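Teleop hanger task – how to get through your first session

Writing this up for the new people starting in September, because Kelechi and I keep answering the same messages at 11 pm. Celtmont robotics club, bedroom task. If you're on the kitchen team ask Lai-ching, diferent setup.

What you need before you start

Your login for the Brondetti workstation. The task sheet (the pinned one, old ones have the wrong episode length). A partner. No solo sessions, ever. One person drives, the other keeps a hand on the stop button and calls out.

Step 1. Power up

Arms first, then hands, then the workstation. Wait for both arms to finish homing. If one hand homes and the other just sits there, power cycle that hand only, not the whole thing. Keep well back while they home.

Check cables. Left side especially – it likes to creep toward the edge of the work area and then you snag it halfway through an episode. Tape it if you have to.

Step 2. Set up the bed

Sheet on, no need to iron it. We want wrinkles in the data. Pick a garment from the bin and write its tag number in the log. Lay it out front side up with the hanger in, hook pointing at the headboard. Shoulders should sit on the hanger properly before you hit record. If the collar is twisted fix it by hand, then step out.

Step 3. Calibrate the gloves

Open hand, fist, pinch, open hand. Hold each one for 2 seconds. Do it again if the fingers on screen lag or the thumb goes somewhere weird. Takes a minute, saves you a whole batch.

Step 4. First grip

Go in with one hand. Left is easier for most people. Pinch the fabric at the shoulder, right next to the end of the hanger, so you get cloth and hanger moving together. Keep the other hand open and close by but off the garment till the first grip is solid. 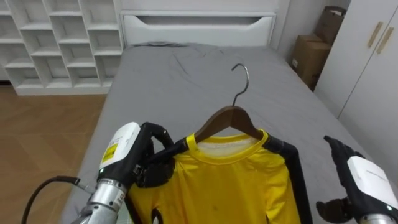

Then bring the second hand down on its own shoulder, slow. Close till the fabric bunches a little, stop there. Squeezing harder doesn't help, the hand just slides down the sleeve and you lose the hanger. Otis lost most of a batch this way last year, ask him.

Step 5. Lift

Both hands up together, straight up, until the hem clears the sheet. Pause. If the hanger tips more than a bit, put it down and regrip. Don't try to save it in the air.

Hold for a beat at the top, lower, release, back off. Stop recording. Mark it good or bad right away, you will not remember later.

Step 6. Reset and repeat

Target is 50 episodes per garment, 200 for the whole set before the Ambrose meet. Swap drivers every 9 or so, your wrists get tired before you notice and the grips get sloppy.

Keep the bad episodes too. Just label them. Rocío uses them for the failure classifier.

Common problems

Hand closes but nothing moves – you pinched sheet, not shirt. Open, raise, try again.

Hook catches on the headboard – you set up too far up the bed. Slide everything down.

Wuker throws a sync error – restart the logger, not the arms. Check the last episode saved before you go on.

Jerky motion – usualy the gloves. Back to step 3.

Shutting down

Park the arms, hands open, then power off in reverse order. Garments back in the bin. Copy the log to the shared drive and message Vaughn so he can pull it overnight.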